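Adding a second camera check to a pick-and-place task in simulation

This page explains how I set up the approach step for the tennis ball task in our simulator. It continues from the page on scene files, so I suppose that you can already start a scene and move the arm with the keyboard. The planner is called Brutent and the perception node is called Sunby. Both names come from the repository, please keep them as they are written there.

1. Load the scene

Open the scene file and set the random seed to 385. With this seed you get the same start each time, which makes the logs easier to compare. Two balls should be inside the clear cylinder and one on the table. Let the physics run for 16 steps before you send any command to the arm.
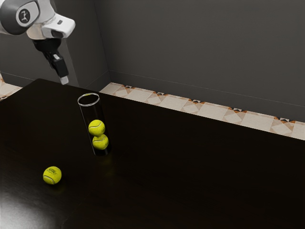

Now set the approach height. The planner takes the height from the base of the cylinder, and many people give it from the table by mistake. The base has a thickness, and if you forget it the fingertips will stop too low. I keep the value in the task file under approach_offset and I do not change it in the code.

2. Find the rim

Sunby looks for an ellipse in the picture of the wrist camera. For a clear object the depth values are not reliable, so switch the depth input off for this step and use only the colour input. The parameter is use_depth and it must be false.

If the node finds more than one ellipse, it keeps the one with the highest score. My threshold is 81. When I had a lower value, the node sometimes took a reflection on the inner wall for the rim, and the arm then moved to the side of the cylinder.

3. Check the view from above the opening

Before the gripper goes down, ask for one more picture and run the ball detector on it. The yellow reflection on the wall is duller than the ball, so a limit on saturation removes most of it. Do not use the size of the yellow area only. 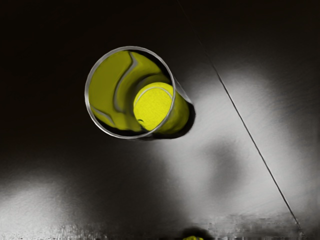
Looking into the mouth of the cylinder: bright ball, duller reflection on the wall.

If the detector gives no result, repeat the request up to 4 times with a small turn of the wrist between them. After this the task should stop with an error and leave the arm where it is.

4. Save the run

Write the log with the save_run command and put the seed in the file name. Torquil Haldane has added a script which reads these logs and draws the path of the wrist; you find it in the tools folder.

The closing of the fingers is explained on the next page.

Last change: 14th July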